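Chapter 9
Sorting Things into Groups

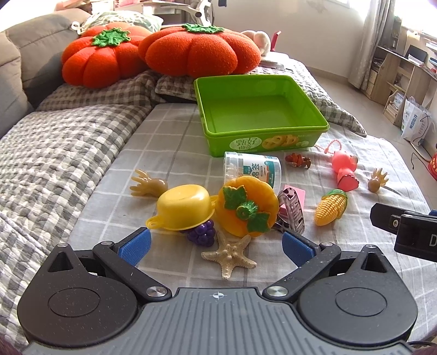 Rocío Aranda, asked once how she would sort a mixed heap of objects, answered that she would first want to know what the groups were for. Her reply is a good place to begin this part of the book. There are many ways to divide any collection, and most of them are correct. A starfish can go with the animals, with the things from the sea, with the things that have five arms, or with the beige things. Which one you choose depends on what you need the groups to do.

Classification is the work of placing things into groups according to features they share. The groups are called classes or categories, and the features used to form them are called criteria. A set of categories, together with the rules for using them, is a classification scheme. You already use dozens of these schemes. The aisles of a supermarket follow one, and so do the drawers in a kitchen and the subject labels in a library.

9.1 Natural and artificial groupings

Some groupings follow from the history of the things themselves. Biologists place starfish with sea urchins and sea cucumbers in a group called the echinoderms, as the evidence shows that these animals share a common ancestor. A grouping of this kind is often called natural. It lets us make predictions. If we learn something new about how one echinoderm moves water through its body, it is reasonable to check for the same system in the others.

Other groupings are made for convenience. In a grocer's shop, tomatoes, pumpkins and cucumbers are shelved as vegetables. To a botanist all three are fruits, having formed from the flower and holding the seeds. A grape is a fruit under both schemes and, more exactly, a berry. The grocer has not made an error. Shoppers look for a pumpkin near the potatoes, and a shop that put it beside the grapes would send them to the wrong shelf.

9.2 A case from the Plerkonport museum

The town museum at Plerkonport holds 2,000 objects, most of them household goods given by local families. For many years they were stored by donor. Everything from the Garrido family stood together, whether it was a coat or a butter churn. This suited the staff who had received the gifts, and it suited visiting relatives. It did not suit a researcher from Draltstead who wanted to compare cooking pots and had to open boxes in every row.

The museum then tried sorting by material. Metal went in one room, cloth in another, ceramics in a third. The conservators were pleased with this – cloth and metal need different levels of humidity – but 383 objects were made of more than one material and had no clear place. A knife with a bone handle could go in either of two rooms.

The present scheme, known as the Wulta list after the storage building where it was drawn up, separates the question of where an object is kept from the question of what it is. Shelving still follows material, with mixed objects placed by the part that needs the most care. The catalogue follows use, under 15 headings such as Cooking, Clothing, Play and Lighting. The donor's name is recorded too and can be searched.

9.3 Where categories meet

A toy pot raises a problem that the catalogue has to settle. It has the form of a cooking vessel and the purpose of a toy. The Wulta list puts it under Play, with a cross-reference to Cooking. A cross-reference is a note in one category that points to another. It allows an item to have a single home while still being found by people who look elsewhere.

Before you read on, choose a drawer or shelf at home and write down the rule by which its contents seem to be grouped. Note any item that does not fit the rule. You will need your notes for the activity in section 9.4.

Key terms: category, criterion, classification scheme, natural grouping, cross-reference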